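The Open Day at Varnau

Siiri came to the open day at nine in the morning, before the coffee was ready. She had one job, to show the hand grippers to visitors. 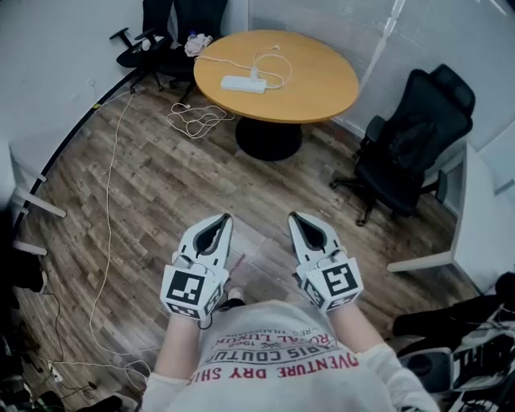

Lacey Goodall wanted to know if they were heavy. Siiri told her they were heavy only after lunch. Lacey laughed and wrote this down, and Siiri was sorry, for now it would be in the town paper.

The small office had a round table, some black chairs and too many cables, and she had asked twice for a better room. The better room was given to Neville Ashworth and his big arm, which could put 126 jars in a box without a mistake. The people went to Neville first. Through the wall she could hear them clap.

In her room the visitors were fewer, and they stood by the door like people who wait for a dentist. She held the grippers in front of her and explained. With these you do the work yourself, and the computer learns from your hands. You pick up a cup, you put down a cup. You do it again. When Aro started, she had done it 361 times with the same cup, and the robot still put it down too close to the edge.

"And now?" asked a man with a wet umbrella.

"Now we have up to 4000 cups," said Siiri. "I mean, the same cup. But many times."

The man nodded for a long time and left to see the jars.

Close to noon a girl came in alone. On her paper badge was written Wendy Heywood, with the last letters very small where the badge ended. She did not stay by the door. She came until her shoes almost touched Siiri's shoes, and looked at the black and white squares.

"Is it a game?" she asked.

"It is so the computer knows where my hand is."

"Does it not know by itself?"

"No. It doesn't know anything by itself. In the beginning it doesn't know what is a hand."

Wendy thought about this. Then she took off her left glove, a blue one, and held it up in the air between them. Siiri had prepared a speech about Aro and about the factory in Ciluneo that wanted to buy it. She did not say it. She moved the right gripper forward, slowly, closed the fingers on the glove, and felt the little pull of the wool when the girl let go.

"Now give it back," said Wendy.

She gave it back. They did it again with the other glove, and then with the badge, and then with a bus ticket, which was difficult and fell two times. Behind the wall Neville's visitors were clapping for another box.

"Will the robot know me now?" asked the girl.

Siiri wanted to say yes. She looked at the ticket on the floor.

"It will know how you give things," she said. "I can put it in with the cups."

Wendy put on her gloves and picked up the ticket herself. From the hall somebody called her name, and she went out without saying goodbye.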